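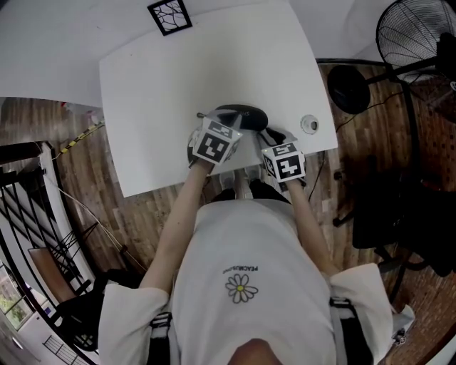
Marker abwischen steht bei euch in der Checkliste, aber wer wischt, verschiebt doch auch mal einen Würfel, und das prüft dann keiner mehr. So stand es heute früh als Kommentar unter meinem letzten Eintrag, gezeichnet nur mit »Steneck«. Hat gesessen, muss ich zugeben. Ich hab den halben Vormittag darüber nachgedacht und schreib jetzt mal auf, wie wir es ab sofort halten wollen (Einwände gern direkt drunter!).

Lesezeit: 3 Min.

Notizbuch Handgreifer, September, 14:10 Uhr

Also erstens: Reinigen und Kontrollieren gehören zusammen, in dieser Reihenfolge. Trockenes Mikrofasertuch, kein Alkohol auf die bedruckten Flächen, danach jeden Würfel mit zwei Fingern anfassen und leicht drehen. Wackelt was, kommt der Greifer auf die Seite und wird neu vermessen. Kein »geht schon noch«, den Satz hab ich selber oft genug gesagt.

Zweitens die Kalibrierung. Bisher haben wir morgens einmal kalibriert und dann durchgezogen. In der Pundale-Reihe sind so 1.348 Durchgänge zusammengekommen, und als ich sie gestern Abend durchgesehen habe, waren mehr als 60 dabei, bei denen die Lage der beiden Greifer zueinander nicht plausibel ist. Die sitzen fast alle hinten in der Sitzung, das passt leider sehr gut zu Stenecks Einwand. Neue Regel daher: nach jeweils 20 Durchgängen kurze Zwischenkontrolle, beide Greifer in die Ausgangslage, Abstand ablesen, eintragen. Dauert nicht lang und man kann dabei die Schultern lockern.

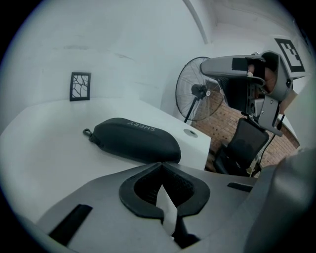 Abb. 2: Schwarzes Etui auf dem weißen Tisch, zweiter Greifer oben rechts.

Drittens weiche Gegenstände. Bei Taschen, Etuis und allem mit Reißverschluss schreibt die Braltov-Vorlage nur »mittig greifen«, und das ist mir zu wenig! Was ist mittig bei einem Ding, das sich eindrückt und auf der einen Seite dicker ist als auf der anderen? Mein Vorschlag: Ausgangslage grob in Worten ins Protokoll (längs, quer, schräg), Verschluss nach vorn oder nach hinten, und wer beim Zufassen nachkorrigieren muss, lässt den Durchgang drin und setzt ein K dahinter. Nicht löschen. Ich will die Korrekturen später sehen können, sonst glauben wir am Ende alle, wir hätten beim ersten Mal getroffen.

Viertens Kabel und Laufwege. Vor dem Start einmal um den Tisch rum und schauen, wo was auf dem Boden liegt. Mit beiden Händen in den Griffen fängt man sich schlecht ab. Wer am Treppengeländer steht, geht keinen Schritt zurück, ohne sich umzudrehen, auch nicht »nur kurz«. Das schreib ich so streng hin, weil ich da selbst schlampig bin.

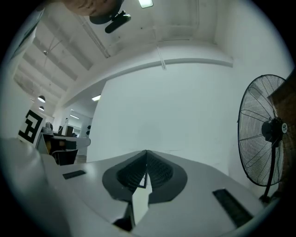 Und weil beim Laufweg auch immer die Frage kommt, wie lange man am Stück machen darf: In unserer alten Drummond-Anweisung stand dazu gar nichts, ich würde es den Leuten überlassen, aber eine Pause nach jeder zweiten Zwischenkontrolle fest eintragen. Wenn die Unterarme müde sind, werden die Bewegungen kleiner und hastiger, das merke ich bei mir ziemlich deutlich.

Noch offen:
- Formular um die Spalte K und die Zwischenkontrolle erweitern
- die auffälligen Durchgänge aus der Pundale-Reihe markieren, Rohdaten bleiben liegen
- klären, ob die 690 älteren Durchgänge noch nach der alten Regel gewertet werden (ich wäre für ja, aber mit Vermerk)
- Steneck antworten und danke sagen

Morgen probiere ich den neuen Ablauf einmal komplett durch, mit Stoppuhr, und trag die Zeiten hier nach.

4 Kommentare · 2-mal geteilt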